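How Does Fluff Turn Into Yarn?

By Delphine Pruitt
August 9, 2020

I have a confession to make. I knitted for years and years (mostly scarves, a few very odd hats) before I ever wondered where yarn comes from. I mean, I knew it came from sheep! But a sheep is fluffy, and yarn is long and stringy, so what goes on in the middle?

Once you start wondering about this you see thread everywhere. Your socks have it. So does a towel, a tent, your favorite stuffed rabbit, or a dark blue bag.

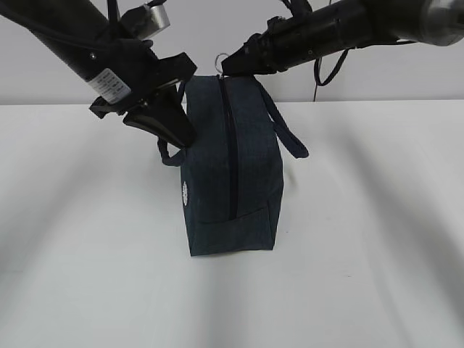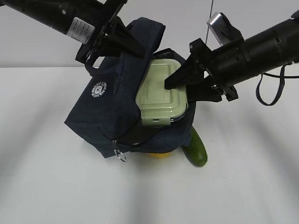 First, let's talk about fibers

A fiber is a tiny hair-like piece of stuff. Wool fibers grow on sheep. Cotton fibers grow on a plant, in puffy white balls called bolls (it rhymes with "rolls"). Silk comes from a caterpillar, and polyester is made in factories, where melted plastic gets squeezed through little holes, a bit like spaghetti.

Most cotton fibers are only about as long as the top part of your thumb. Wool fibers are often longer, maybe the length of your finger or your hand. And yet a sweater can be made from a piece of yarn longer than a whole soccer field! How do you get something so long out of something so short?

The answer is twist

Get a cotton ball from the bathroom (ask first, my kids never do) and pull on it gently. The fibers slide past each other and it comes apart right away, pretty easy. Now get another one. This time pull it out a little so it's long and thin, but stop before it breaks. Roll one end between your finger and thumb, always in the same direction, while you hold on to the other end. Give it 20 good rolls. Now tug!

It's a lot stronger, isn't it? When you twist the fibers, they get wrapped around each other and squeezed together. They rub so hard against their neighbors that they can't slide away. That rubbing has a name, friction, and it's the same thing that keeps your sneakers from slipping on the sidewalk.

If yours broke, try again with less twist or a bit more fluff. Mine broke four times the first time I tried it and I was a grown-up.

Making it longer

Say you've made a short piece of twisted cotton. Before you get to the very end, leave a little bit fluffy. Lay some new fluff on top of it so the two parts overlap, and keep on twisting. The old fibers grab the new ones and off you go. You can keep adding for as long as you have fluff and patience. That's called spinning, even if all you use is your fingers.

Fingers get tired, though. A long time ago people started using a stick with a weight on it, called a drop spindle. You set it whirling like a top and it hangs there and does the twisting for you. Later came the spinning wheel (yes, like in Sleeping Beauty). My friend Martti Sjöberg taught me on his, which he calls Kalel, and I still can't get my feet and my hands to do their jobs at the same time.

Why doesn't it all untwist?

Good question, and here is my favorite part. One twisted strand on its own really does want to unwind. So spinners take two strands and twist them together in the OPPOSITE direction. This is called plying. Each strand is trying to unwind one way, and the pair is trying to unwind the other way, so they sort of lean on each other and everybody stays put.

You can try it with a piece of plain yarn:

1. Cut a piece 30 inches long.
2. Tie one end to a doorknob.
3. Hold the other end and twist, twist, twist, until the yarn feels tight and starts to make little kinks.
4. Keep it stretched out! Put a finger on the middle.
5. Bring your end over to the doorknob end and hold the two together.
6. Take your finger off the middle.

It whirls around itself and makes a little rope. Knot the open end and you have a bracelet, or a very small leash for a toy dog.

Go look for plies

Find a loose end of knitting yarn and untwist it with your fingernails. Some yarn has two strands inside, some has three or four, and some fuzzy kinds have just one. Embroidery floss usually has six. If you want to keep your samples, tape them in a notebook and write next to each one what it came from. Mine has a whole page of blue ones.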